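Sorting Parts with Two Arms
Student project report, Sirnimdale
20/12/2020

Our group took over the Vositz cell in March. The task was to sort mixed electrical and plumbing parts into two bins, using both arms and one fixed camera. The earlier group had only used one arm and plain blocks.

We kept their table and wrote a new planner, which we called Rakon. It picks a part, chooses an arm and checks that the two paths do not cross. Most of our time went into that check.

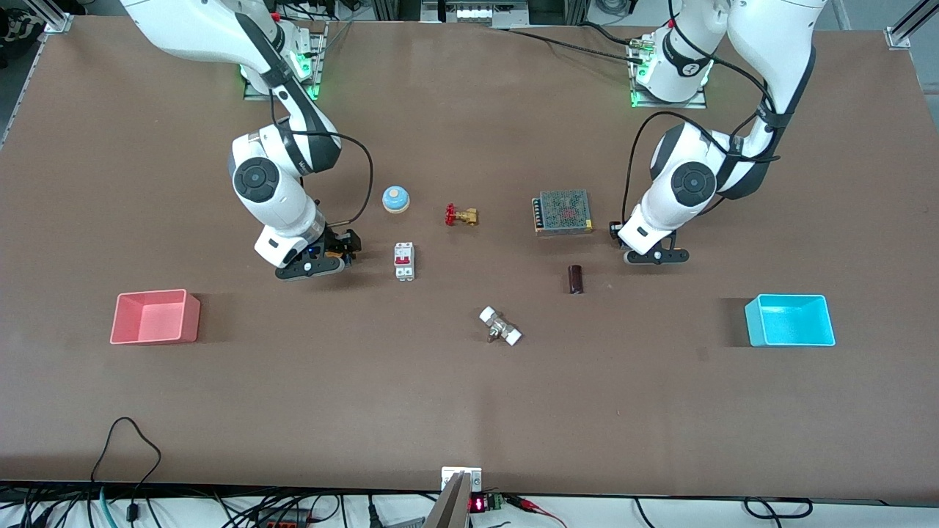
Grasp height was the next problem. We first used one fixed height for every part, and it failed in 17 of the first test runs. A flat power supply and a gate valve lying on its side can't be picked up the same way, and the red handwheel gives the fingers a second place to catch. We now store a height and a gripper angle for each part. The pink bin is assigned to the right arm and the cyan bin to the left.

We logged 571 picks with the new settings, and 454 ended with the part in the correct bin. Of the failures we reviewed, 13 were planner timeouts. The rest were slips or wrong labels.

The code and the part list are in the Eberhard folder on the lab drive.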